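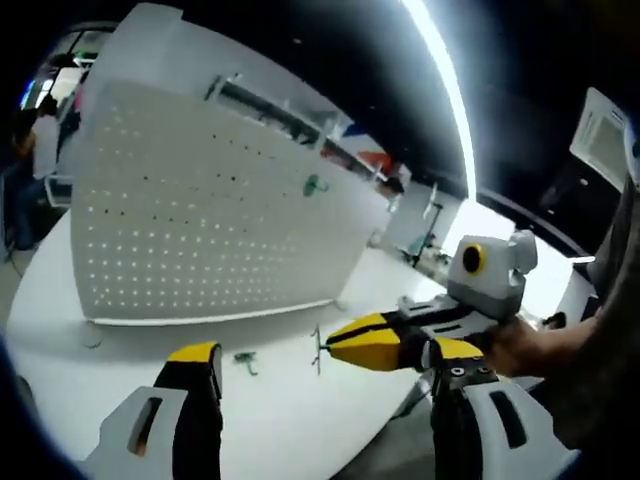
The pegboard task, with both grippers at the table.

I have spent most of August on one question, and I finally have numbers I trust enough to write down. The question was whether a policy trained on hand-held gripper demos gets better if we throw away the slow ones.

Some background. Our small-parts task is picking little items off a white table and putting them on a pegboard. Two people work the grippers, one each, and the wrist video is all the policy sees. We had 1000 demos before filtering. Mohit Kaushik wrote the script that scores each one by how long the gripper hovers before it closes. I had assumed that hovering meant hesitation, and that hesitation was bad data. Calum thought so too.

We trained two policies. One got everything. The other got the set with the 304 slowest demos removed. Same network, same training time, same starting seed. Then we ran each of them for 149 trials and I scored them by hand, which took longer than the training did.

The full set won. It finished 80 trials. The filtered one was behind it on every kind of part, and the gap was worst on thin hooks. I reran the scoring with Morven Niven grading from video without knowing which policy was which, and her sheet agreed with mine except on a few close calls.
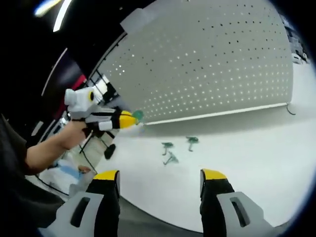 Why would removing slow demos hurt?
Most of the slow ones were hard pickups, with a part lying at a bad angle or close to another part. Taking them out left the policy with very little practice on the cases it fails at.

I went back and watched the removed demos in one long sitting. A lot of the hovering is the person turning their wrist to line up with a thin stem. Played at normal speed it looks like dithering. Played slowly, the camera is getting several good views of the part before the jaws close, and I suspect the policy uses those.

There are some demos in there that should go. In a few, the person stops to talk and the gripper just hangs in the air. Pornthip Panyasiri is marking those by hand now, and we will drop only those for the next run.

Things I haven't checked: whether this holds with a different pair of operators, and whether it holds on the Brakska fixtures, which have deeper slots. I also only used one seed, so take the size of the gap with some care. Arnar wants three seeds before it goes in the group report and he is right.

The filter script stays in the repo but it is off by default. If you pulled it before this post, check your config.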